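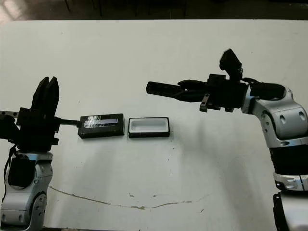

Prorkum Opens Orders for Gramov Small-Parts Tray

Black open tray with white interior goes on sale to repair shops, schools and home users

Saturday, October 3, 2026 - Prorkum, a maker of workbench and desk storage, today opened orders for the Gramov, an open tray for holding small items during sorting, repair and packing. The tray is black on the outside and white on the inside.

The Gramov has no lid and no dividers. It is meant to sit on a table within reach of the person working and to hold one item or one set of parts at a time. Prorkum said the white interior was chosen after customers reported losing track of dark items, such as battery packs, chargers and screws, in the company's older all-black trays.

"People put black things in black trays and then couldn't find them," said Lavanya Chowdary, head of product at Prorkum. "We kept the outside dark so the edge shows up on a pale tabletop. The inside is white so you can see what you have put down."

Work on the tray began in April, when Prorkum lent early samples to 22 repair shops and school workshops. Users kept the samples for five weeks and filled out a short form at the end of each week. The company received 713 written comments. Most were about the height of the walls, which has been lowered from the first version so that a flat item can be lifted out without tipping the tray.

Keerthana Kotian runs the electronics bench at Akar, a repair shop that took part in the trial. She used the tray for parts taken out of customers' equipment.

"One job, one tray," Kotian said. "When the job is done the tray goes back on the shelf empty. I asked for lower walls and I got them. I would still like a spot for a paper label on the short side."

Prorkum said a label holder is being looked at but is not part of the first production run. A clip-on lid was also requested during the trial and has been dropped for now. Early lids added to the height of the stack and several testers stopped using them.

The Gramov can be wiped clean with a damp cloth. It should not be put in a dishwasher or used for food. Trays of the same size stack inside each other when empty. They should not be stacked when they are holding parts.

Orders are open to businesses, schools and individual buyers. The tray is sold singly or in packs of five, and all orders in the first run will be filled in the order they are received. Schools that took part in the trial may keep their samples or trade them in for the final version at no charge.

"We had requests from teachers who wanted a full class set," said Aravind Arumugam, sales manager at Prorkum. "They should contact us directly before ordering - we can usually send a large order in one shipment."

About Prorkum

Prorkum designs and sells trays, bins and shelf inserts for workshops, classrooms and home desks. The company sells through its own website and through independent hardware stores.

Media contact: Bláthnaid Breathnach, Prorkum press office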